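Carnet d'atelier – didactique, salle du fond
14/04/2021

Relecture des dossiers pour le prix des enseignants diplômés. Le formulaire en ligne, hébergé sur Grakgate, limite la lettre de soutien à 2 000 signes. Celle de Hamdy en fait 3 302, dont une bonne moitié consacrée à la météo de la rentrée. J'ai coupé. Il va m'en vouloir jusqu'en juillet, après quoi il sera en congé.

Sulastri Hutapea a rédigé sa propre notice biographique à la troisième personne, avec une sévérité qu'on ne se permettrait pour aucun collègue. Remplacé « a tenté d'enseigner les fractions » par « enseigne les fractions ». Le reste tient debout.
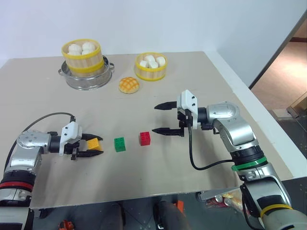
Question restée ouverte hier : faut-il joindre les témoignages d'élèves ? Le règlement dit « souhaitable », mot qui dans cette faculté signifie tantôt obligatoire, tantôt interdit. J'ai écrit au secrétariat. Réponse reçue : « C'est souhaitable. » Je joins donc les 13, anonymisés, en gardant les fautes d'orthographe. Celui qui félicite sa maîtresse pour sa « passience » vaut à lui seul la deuxième page.

Grille de lecture, version du jour :

1. Effet sur les élèves. Garder les exemples précis, rayer « rayonnement » partout où il apparaît (il apparaît beaucoup).

2. Travail avec les collègues. Le dossier Wiklow est excellent là-dessus, mais il faut comprendre seul que « le groupe Selen » désigne l'atelier de lecture du midi. Ajouter une ligne en tête.

3. Lien avec la formation reçue chez nous. Point faible de tous les dossiers, y compris ceux que j'ai aidé à écrire. Personne ne se souvient d'un cours en particulier, tout le monde se souvient de la photocopieuse. 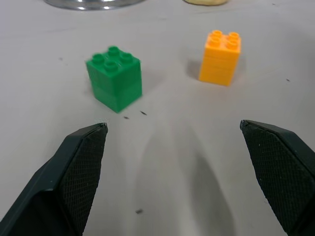 4. Lisibilité. Le résumé doit tenir en 1 000 signes, titres compris. Vérifié sur le dossier Hutapea : ça passe, à condition de renoncer à un adverbe auquel elle tient. À négocier avec elle.

Reste à faire : obtenir la signature de la direction – sur papier, évidemment, pour un dossier numérique – puis scanner la page à l'endroit. L'an dernier elle est partie tête en bas et le jury l'a lue quand même.

Hamdy vient de rappeler. Il voudrait remettre le paragraphe sur la pluie. J'ai répondu que c'était souhaitable.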